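Interior Layout and Drawing, Unit 7: Tables and Work Surfaces

Course notes. Bring these to the Wednesday studio along with a scale ruler and your room survey from Unit 6.

What this unit covers

Unit 6 dealt with measuring an empty room. This unit adds the first large piece of furniture, which in most of your projects will be a table. We look at table height, the space a person needs to sit or stand at it, the clearance behind the chair, and how to draw all of this on a plan so that someone else can read it.

Reading: Chapter 4 of the course pack (Vasiliu, "Surfaces and Reach"). The worked plan for the Grerker house is at the back of the pack.

1. Height

Tables for eating and writing are usually 28 to 30 inches high. Chair seats that go with them are 17 to 19 inches high. The number to watch is the gap between the seat and the underside of the table, because this is where the legs go. Keep it at 10 to 12 inches. A deep apron (the board that runs under the edge of the top) can use up most of the gap even when the overall height looks right on paper. Always write down the apron depth when you survey a table.

Standing surfaces are higher. Kitchen counters in this country are commonly 36 inches. For heavy work such as kneading or planing, many people prefer something lower so they can put their weight over it.

2. Width per person

Allow 24 inches of table edge for each seated diner. This is workable but snug. With chairs that have arms, go to 28 or more. Do not count the corners twice. When two people sit at right angles, their plates compete for the same piece of table, so on a narrow table the end seat may cost you one of the side seats.

3. Clearance

Measure from the edge of the table to the nearest wall or piece of furniture.

To pull out a chair and sit down: 32 inches.
To walk sideways behind a seated person: 36 inches.
To walk normally behind a seated person: 44 inches.

The first figure is a minimum. If there is a radiator, a window sill or a low shelf, measure to the front of that and forget the wall.

4. Tables in corners

Pushing a table into the corner of a room frees up floor in the middle and removes seats. A rectangular table with two edges against walls has one long side and one short side left to use. This can suit a desk or a craft table. For dining it seldom does, unless there is a fixed bench on the wall side.

Check three things before you commit to a corner position: which way the door swings, where the outlets are, and whether the far corner of the top can be reached from a seated position. Comfortable forward reach for most adults is under 24 inches. Anything past that will end up as storage.
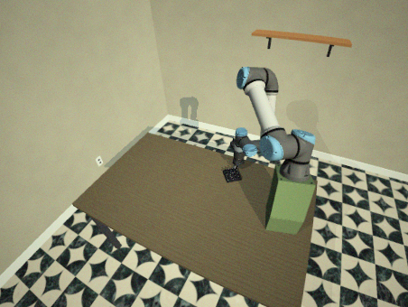

5. Drawing the table on the plan

Draw at 1/2 inch to 1 foot. The outline of the top goes in a medium line. Legs go in a thin dashed line, as they are hidden under the top. Chairs are drawn twice, once pushed in and once pulled out, with the pulled-out position dashed.

Write sizes outside the outline. Give length first, then width, then height, in inches. If you are working from a metric catalog, convert once, round to the nearest 1/4 inch, and keep the original figure in your notes. The Krawczyk table in the course pack is listed as 2594 by 778 mm. This converts to 102 1/8 by 30 5/8 inches. Several people last term rounded to whole inches and then could not get their clearances to add up.

Common mistakes from the October hand-ins:
- baseboards left out of the room width
- chairs drawn too small, so that the room looks bigger
- clearance measured from the table leg and not from the edge of the top
- no north arrow

6. Exercise

Take your own room survey and place the Krawczyk table in it in two positions, one free-standing and one with a long edge against a wall. For each position, draw the chairs and mark all clearances under 44 inches in red. Write one paragraph saying which position you would recommend to a household of four and what they would give up by choosing it.

If the table does not fit your room at all, use the smaller Aveo table on the next page of the pack and say so on the drawing.

Hand in on paper, one sheet per position, name in the lower right corner. Mirko Bianchini is taking the drawing clinic for this unit and will look at drafts up to the day before hand-in.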